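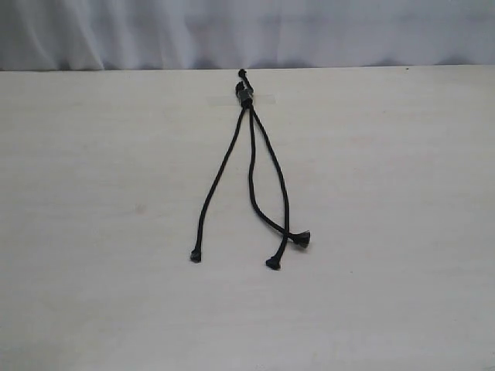
I almost skipped the Floston open day this year. It was drizzling, the parking lot at Nultolholm was already a mess by ten in the morning, and my sister had bailed on me the night before. But I'd promised myself one thing in April that wasn't errands, so in I went, and I stayed until they started stacking the chairs!

For anyone who hasn't been, Floston is a cord and trim workshop on the second floor of the old Nultolholm building. Admission was 5 dollars, and they give you a sticker with a number on it (I was 173, so it was not a slow Saturday). You start in the storeroom, which I could have moved into. Shelves and shelves of cord, cotton and waxed and that slippery rayon kind I always swear off and then buy again. They stock 105 colors, according to the sign, and I believe it.

Then you go through to the making rooms. Tuấn Hầu was running the braiding talk, and he's a great talker, the kind who answers your question and then two more you hadn't thought of. He went over how to anchor your work, how to keep the strands from twisting on themselves, and why a three-strand braid goes lumpy when you pull harder with your good hand. I pull harder with my good hand. I have a drawer full of lumpy proof.
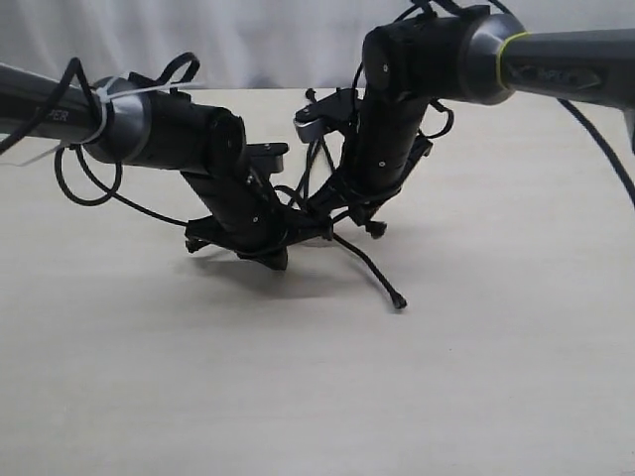
He also got into the old argument about whether to braid flat on a table or hang the work from a hook. He's a table person. I've always been a hook person (a cup hook under the kitchen shelf, don't tell my landlord), but he had me half convinced by the end, mostly with his talk about being able to let go of everything and find it where you left it.

There was a woman next to me from the Antwi knitting group who disagreed with nearly all of this, out loud, and the two of them went back and forth so cheerfully that the talk ran way over.
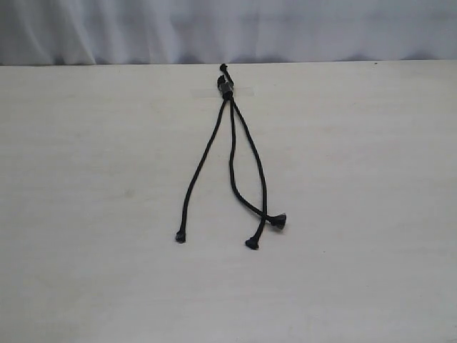 My own trouble has always been the ends. I can get a decent braid going and then the bottom turns into a paintbrush. So I felt a lot better looking at the black cords on the pale table, three long ones joined at the top, with the middle one swinging off to the right and finishing in a wide frayed end like a little brush. Mine look just like that! I came home and wrapped all my loose ends in thread before starting anything, and so far so good.

Lunch was from the Stakico cart downstairs, a long line but decent dumplings. I also bought 42 feet of dark green cotton cord with no plan for it whatsoever. If you go next time, get there early and bring a bag.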